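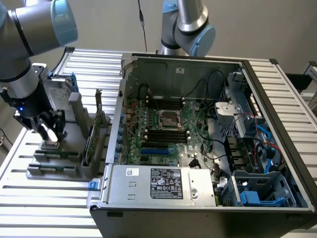
How a Robot Decides Where to Put Its Hand

A robot arm has no idea what a computer is. It has motors, and each motor can turn a joint to a certain angle. Everything else comes from software, which is a set of written instructions that a computer follows.

The arms in this chapter work on desktop computers with the side panel taken off. Taking parts out of a computer and putting them in is a hard job for a robot. The parts are close together and many of them look alike. Wires loop across the space where the gripper has to go.

The software that runs the arms is called Skusa. It was written at a small company named Clesis by a team led by Usha Varghese. Skusa is made of four smaller programs. Each one does a single job and passes its answer to the next.

Program one: finding things

The first program is called perception. Perception means turning what a camera records into facts the robot can use.

A camera picture is a grid of colored dots called pixels. To a computer, each pixel is only a few numbers. The perception program searches those numbers for patterns it has learned. A long, thin, dark shape with three more just like it beside it could be a bank of memory slots. A square with a metal border near the middle of a green board could be the socket where the processor goes.

The word "could" matters. For every object it finds, the program also gives a score that tells how sure it is. If the score is low, Skusa does not move the arm. It looks again.

After an object has been found, the program works out its pose. A pose has two parts: where the object is and which way it is turned. A gripper needs both. A card standing on edge has to be picked up differently from a card lying flat, even if it is in the same spot.

Program two: choosing a path

The second program is the planner. It is told where the gripper is now and where it needs to be. It must find a way to get there without hitting anything.

The planner keeps a simple 3D map of the table. In this map the computer case is a box with high walls and an open top. The holder for the parts is a block with posts sticking up. The other robot arm is on the map too, and its shape has to be updated all the time because it moves.

Then the planner tries out paths on the map. Most of them fail. One path may pass through a wall of the case, and another may bend the elbow farther than it can go. Aravind Kotian, who wrote most of the planner, set it to stop after 265 tries. If it has not found a safe path by then, the arm stays where it is and a message appears on the operator's screen.
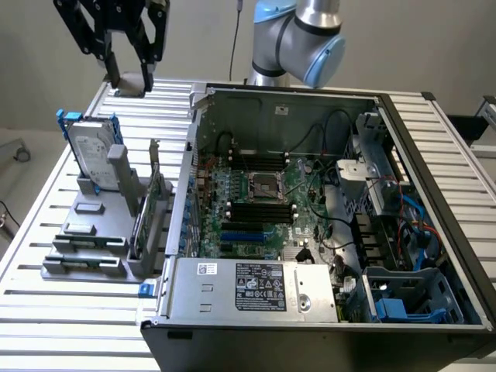 Page 4

The hard drive in the gray holder stands upright, with open space above it. A gripper can come down from the top with one finger on each side. The planner likes this kind of target, and the path is short.

The green card farther along the holder also stands upright, but it is close to the wall of the case. Fingers that opened too wide there could touch the wall. For a part like that, the planner must also choose how far to open the fingers before they come down.

The two slots at the front of the holder are empty. Perception has to report empty places as well as full ones, or the robot might try to set a part down on top of another part.

Program three: moving

The third program is the controller. The planner's path is like a line drawn on a map, and the controller does the driving.

Many times each second, it goes around the same loop:

Read the angle of every joint.
Compare those angles with the path.
Work out the difference, which is called the error.
Send the motors a small correction.

This is called feedback. You use it when you carry a full glass of water. You watch the water and change the tilt of your hand a little at a time. If you closed your eyes, small mistakes would add up.

The controller slows the arm down near the end of a path. A slow arm has a smaller error, and the last part of the trip is where the gaps are narrowest.

Program four: checking

The fourth program asks whether the step worked. It compares how far the fingers closed with the width of the part. If the fingers closed all the way, there is nothing between them and the grasp failed. The program then sends the job back to perception, and the whole process starts over.

Fitzgerald Rosenthal tests this program. He has a list of ways a grasp can go wrong — a part tips over, a part slips, the fingers catch a cable — and he sets up each one on purpose.

Words to know

Controller: the program that keeps the arm on its path.
Error: the difference between where a joint is and where it should be.
Feedback: using a measurement to correct the next movement.
Perception: turning camera pictures into facts.
Pose: where an object is and which way it is turned.

Try it

Put a pencil in a tall cup. Write instructions for taking it out, using only the words up, down, left, right, forward, back, open, close and stop. Have a friend follow them with eyes shut. Write down the first instruction that goes wrong, then change it and run the test again.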